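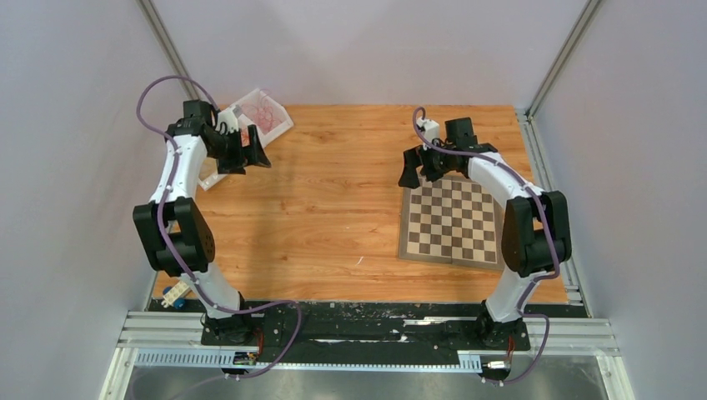 Page last changed: April, 9:14 p.m.

Ilel Community Garden
Minutes of the spring planning meeting

Present: Finn Heitmann (chair), Parveen Gamage, Jyoti Yadav, Nusrat Weerakoon (minutes)
Apologies: Arif Wijesinghe

Meeting opened at 7:05 p.m. Minutes of the last meeting were read and accepted with one fix: the broken tap is the one by the north gate, not the one by the compost bays.

1. Matters arising
Tap still dripping. Jyoti has the washer and will fit it before the next work morning. The Stendier shed key has been found (in the seed tin!) and is back on its hook.

2. Plots
All the plots are taken except 2, and there are 9 names on the waiting list, the longest we have ever had. Everyone was thrilled. Parveen will write to the first names on the list this week. It was agreed to offer half plots to new people who would like to start small, and Finn will mark out the halves with string and pegs.

3. Beans and tomatoes
Long and very happy discussion. Last year's pole beans did so well along the south fence that we are doing the whole length this time, with the purple ones Parveen saved mixed in with the green. Jyoti brought tomato seedlings started on her kitchen windowsill and they look wonderful, thick stems and all. Seedlings stay indoors overnight for now. Finn asked for labels that survive rain, please, after last summer's mystery squash.

A new member had sent in a question, and it is copied here as others may want to know.
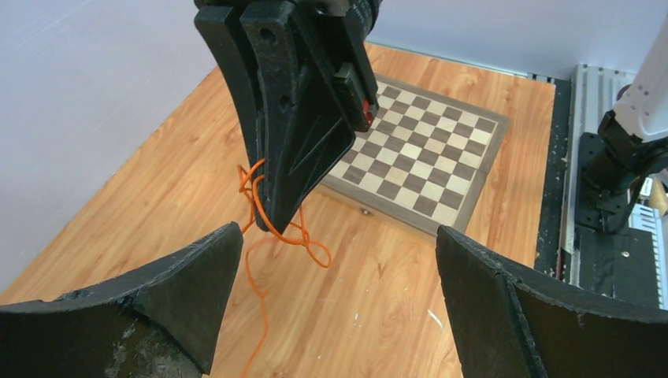
When should I put my tomato plants in the ground?
Wait until the nights stay above 50 degrees, and set the pots outside for a little longer each day during the week before. Plant them deep, right up to the first set of leaves, and water them well that evening.

4. Water barrels
The barrels at the Dissanayake Street end filled up in one good storm, which is fantastic news for the dry months. Nusrat would like a third barrel next to the shed. Price with stand and lid is $273. Agreed by all. Arif had sent word beforehand that he can pick it up in his truck. Lids to stay on at all times, for the mosquitoes and for the small children.

5. Compost
Bay 1 is ready to use and smells great, like a forest floor. Take what you need but leave the fork there. Bay 2 needs turning. Please, no more citrus by the bucketful, and cut up the corn stalks before they go in. Jyoti offered to show anybody who is interested how to sift.

6. Grerkach Park seed swap
We have been given 3 tables under the big tree, right next to the bee people. Parveen is bringing beans, calendula and that giant dill. Envelopes need the plant name and the year on them. Helpers wanted from 8:30 a.m. for setting up, and there will be lemonade.
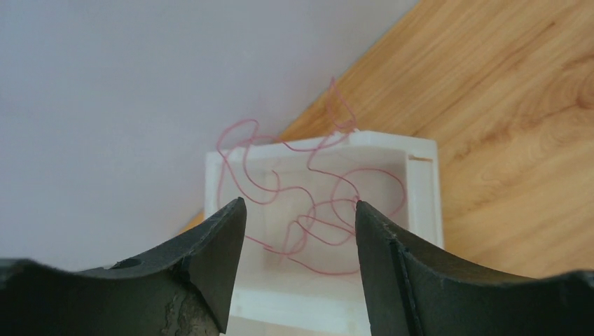 7. Any other business
Nusrat saw a wren going in and out of the nest box on the pear tree, so please keep the ladder away from there for now. Finn has spare strawberry runners, first come, first served. The hose reel squeaks and wants oil.

Actions
Jyoti: tap washer, sifting demo
Parveen: letters to waiting list, seeds for the swap
Finn: string and pegs for half plots, oil for hose reel
Nusrat: order barrel
Arif: collect barrel

Meeting closed at 8:40 p.m. Next meeting in May, same place, and Parveen is making the rhubarb cake again.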